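Student project report, Brulau bench
Sumaiya Munshi and Stavros Stojanovska

3. Method

The parts to be installed wait in a gray fixture beside the open tower case. The hard disk is held upright in its blue caddy, so the gripper closes on the top edge. Grasp poses were taught once per part - the fixture was not moved between trials. 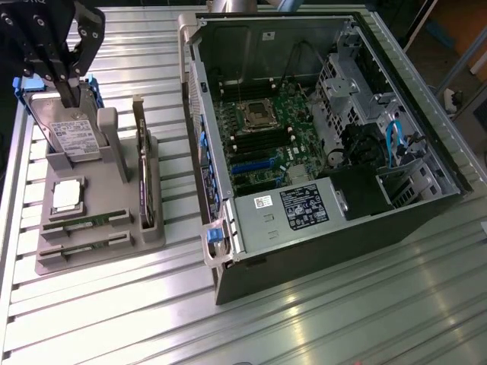

Each policy was trained on 2,000 simulated episodes and 15 recorded runs. Wrist force was logged but not used as an input. Approach into the case is from above, with the fingers pointing down toward the motherboard. 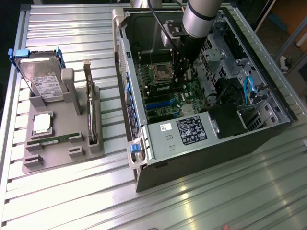

4. Results

The hard disk was seated in 14 of 15 trials. The failed trial stopped on the force limit at the bay entrance. Memory insertion was left to Parveen Mridha's report.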